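Tasto Kitchen Pack, reviewed by a robotics club with no kitchen

By Vilhjálmur Stougaard
Last updated: January
48 shares | 2 comments 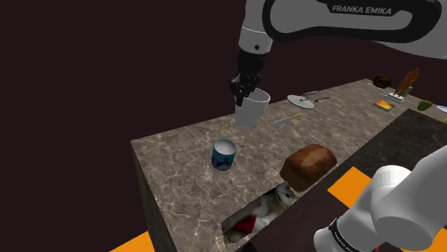
The cup task in simulation, with the counter fully dressed.

Our club has no robot arm. It has a room until 9 p.m., a kettle we aren't supposed to have, and enough laptops to pretend. So when the student league run by Dernmont announced that this season's challenge would be tidying a kitchen, entirely in simulation, we spent our snack money on the Tasto Kitchen Pack and got to work.

The pack is a set of counters, crockery, groceries and clutter that you load into your simulator and then try not to knock over. You bring your own arm model. Installation took one evening, most of it spent on a documentation link that returned a 404. The link is still on the box art, so to speak. Hok-lam Kong found the real page by guessing the address, and he has been hard to live with since.

Once it's running, it's good. The marble counter is nicer than anything in my apartment. The cup is plain, slightly tapered and a decent first object for beginners, who will discover that telling a gripper to close is easy and telling it where to be when it closes is a semester. The can is a friendly cylinder. The bread is harder, and our newer members learned a lot from it, mainly vocabulary.

I have questions for whoever picked the clutter. There's a plate and a knife, fine. There's also a little brown figure with its arms flung out on a white stand, like a man greeting guests at a very small resort, and a plush toy lying in a gap in the counter under the bread. We lost a whole meeting to whether "tidy" includes the toy. The rules don't say. Junow, the team we share the room with, decided it lives there.

Complaints. The object list has 2,511 entries and no search box. Names are no help either: I went looking for a bowl and got a page of things called vessel. Loading a full counter on my old laptop takes long enough to make tea in the kettle we don't have. And the sample script assumes you already know what a joint limit is, which a first-year student does not, and will learn at volume.

We also tried the Nørgaard starter set, which is cheaper and loads faster. Its kitchen is a gray table with boxes on it. You can learn the same math there, but attendance dropped.

Buy it if your club has one patient person and at least one decent graphics card. Skip the printed quick-start guide.

Four stars. The fifth comes back when they fix the link.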